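Facilities and Workplace Operations Board
Topic: Automated desk clearing - is it ready for ordinary offices?

opsdesk_karley
Our site in Karley has been asked to comment on whether robotic arms could take over the end-of-day clearing of shared desks. We maintain 388 desks, and the evening crew completes them in one shift. The proposal from Rinaldi covers cups, glasses and closed laptops only. I would welcome the views of members who have evaluated such equipment. The item that concerns me most is glassware left on top of electronics, with water still in it.

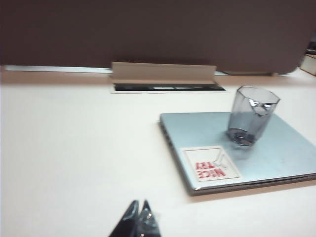

Reply 1 - brostex_fm
Brostex reviewed a similar proposal in July and declined it. Our position was that a machine must handle an open drinking glass at least as safely as a cleaner does, and the supplier would not commit to that in writing. Clear glass is difficult for many vision systems. A spill on a company laptop is a claim, and our insurer asked who would be responsible for it. We did not receive a satisfactory answer.

Reply 2 - m_handling14
I respectfully disagree with the previous member. Our trial at Stusinton ran for 14 weeks and logged 3,686 pick attempts, most of them on cups and glasses. Slow lifting with soft contact was dependable once the staff had agreed on a standard set of glasses. The poor results came from flat items. A closed laptop on a smooth desk offers very little for two fingers to hold, and the arm has to come down over it without pressing on the lid.

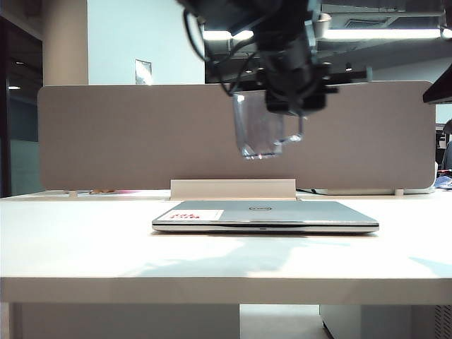 We therefore changed the procedure so that laptops remained where they were and the arm worked only on what was standing on or beside them. Complaints dropped after that. I would advise the original poster to request the same limit from Rinaldi before any contract is signed.

Reply 3 - brostex_fm
With respect, a desk with the laptop still on it has not been cleared. Under our policy the cleaner must wipe the full surface, so a person has to visit every desk in any case. The labor saving is then very small.

Reply 4 - m_handling14
That is a fair point for sites with a full-wipe rule. Ours wipes twice a week, and on the other evenings the arm's work was accepted as complete.

Reply 5 - opsdesk_karley
Thank you both. Of our desks, 310 are under the full-wipe rule, so the Brostex objection applies to most of the building. I will ask Rinaldi to quote for the remaining desks only, with laptops excluded, and will post their response in this thread when it is received.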